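February 2024
By the editor, Visits and Outings

The Draltar open day is held in the old warehouse at the far end of the Maihi estate, past the tile place and the tyre fitters. The signs stop at the roundabout, so anyone going for the first time should carry on straight over and look for the blue gates. Parking is on the left behind the building. The spaces near the front door are for loading, and people who had used them were being asked to move all morning.

I went to look at work tables. We have needed a new one at home for a long while, for cutting out fabric and wrapping parcels, and the one we use now is a dining table with a leaf that drops when you lean on it. Draltar makes tables and benches for schools, packing rooms and workshops, and twice a year it lets the public in to see the showroom and buy ex-display pieces. Entry is free but you have to book, and there were 200 places for this one. They were all gone when I checked again the night before.

You sign in at a desk and get a paper sticker and a plan of the building. The plan was hard to follow, as it had been drawn before the racking was moved, and the door marked as the way to the finishing room is now a cupboard. Once you know that, it is a simple enough place to get round. There are 3 halls in a row. The first has the finished tables set up as they would be used, the second has the tops and frames on their own, and the third is where things are put together. You can walk through the first two at your own pace. For the third you wait for someone to take you.

The finished tables were what I had come for, so I spent most of my time there. The Uvora range takes up the whole of one side. These are the plain ones, with a white top and no fuss about the edges, and they come in several lengths. The longest is 240 cm, and standing next to it you see that it would not go up our stairs. The next size down would, with the legs off.

You are allowed to touch everything. I put my hands flat on a lot of tables and leaned, and I would suggest doing the same. The difference between a table that takes your weight and one that gives slightly at the corner is not something you can get from a catalogue. I also crouched down and looked along the tops from the end to see if they were level. One or two had a dip in the middle. These were ex-display and priced for it. 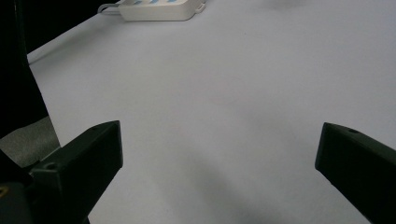

What I wanted to find out was how a white top stands up to daily use. The woman on the information desk had a sample board that had been kept in the staff kitchen and used as a chopping surface, a tea tray and somewhere to put keys. It had been wiped but not treated in any special way. There were fine scratches if you held it to the window and a yellowish ring where a mug of something had stood over a holiday. Otherwise it looked decent. She said most marks come off with a damp cloth and washing-up liquid, and that the ones people ring up about are nearly always permanent marker or hair dye.

Glare was my other question. Our work room faces south, and a shiny white table there would be no good for sewing. The Uvora tops come in a matt and a satin finish. Under strip lights the two look much the same, and you have to get down low to tell them apart. I asked if I could carry a sample of each out to the doorway, and they let me. In daylight the satin one threw the light straight back up at me. The matt one did not, although it seemed to show finger marks a little more. I would take the matt for sewing and probably the satin for a kitchen.

A man beside me was measuring the height of everything with his own tape and writing it on the back of his hand. It was a good idea to bring a tape. The labels give length and width but leave out the height, and the benches in the packing section are a good deal higher than the school ones. Packing benches are meant for standing at. If you are going to sit, ask for the standard frame, or get the adjustable feet and set them low.

The second hall was quicker to get round. Tops were stood on edge in racks with cardboard between them, and there were bins of feet, brackets and end caps that you could rummage through. I bought a bag of rubber feet for the table we already have, which may solve the sliding problem, if nothing else. There was a shelf of offcuts by the door, sold by size, and these went fast. If you want a shelf or a pastry board, go to the offcuts before you look at anything else.

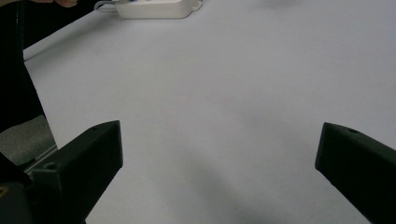 Reading time: 6 minutes

The tour of the third hall left when enough people had gathered. It was a slow start, and I had time for a cup of tea first. We were shown how the legs are fitted and how the top is fixed down from beneath so that no screws come through. Then we saw a finished table being checked, with a straight edge laid across it in several directions and a light held behind. It does not take long. Any top that lets light under the edge goes back to be looked at again.

Our guide had worked in the packing department before moving over to assembly, and was the most useful person I spoke to all day. I asked what to look for in a table for parcels. The answer was a clear top, nothing stored on it, and a shelf underneath for the tape and the scissors. Most people buy a bigger table than they need and then keep things on the back half of it, which leaves them working on a strip at the front. I thought about our dining table and said nothing.

There was a question about joining two tables end to end. This can be done with the Uvora frames, using a plate that bolts on below, but the join will always be felt if you run a knife or a pencil over it. For cutting fabric you are better off with one long top. Someone else asked about rounded corners for use with small children. They can be ordered and add to the waiting time.

Food was from Lavetti, who had a counter set up in the corridor between the first and second halls. It was a poor place to put it, as the queue blocked the way through and people with tabletops under their arms had to be let past. The soup was good and came with enough bread. The sandwiches had run out by the time I got there. There were a few chairs but not many, and a lot of us ate standing up. You are asked not to take drinks into the showroom, and there is a trolley by the door to leave them on.

The toilets are at the back of the first hall and were clean. The building is all on one level, with a short ramp at the entrance, and the aisles in the showroom are wide enough for a wheelchair or a pushchair. The racks in the second hall are closer together. It is also cold in there. I kept my coat on from start to finish and would have been glad of a hat.

As for prices, the ex-display tables were marked on a card tied to one leg, and there was no haggling that I saw. The one I liked best was a mid-length Uvora in matt white with a small chip under one edge, at £193. The same table new costs a fair bit more and has to be ordered. Delivery is extra and depends on the postcode. If you have a van you can take it away on the day, and they will help you lift it in, but you need to bring your own blankets and straps.

I did not buy it there and then. I wanted to go home and measure the turn at the top of the stairs, and they would hold it only until closing time. I rang the next morning and it had gone. They have put me on a list for the next batch of ex-display stock, and in the meantime I have ordered the two samples, which come through the post and are free.

The next open day is in June. Booking opens on the Draltar website some weeks before, and I will be going back with the measurements written down, including the stairs. If you are after one of the long tables, arrive when the doors open and go to the far end of the first hall. They keep the large ones there, next to the fire exit, and the cards on the legs are easy to miss.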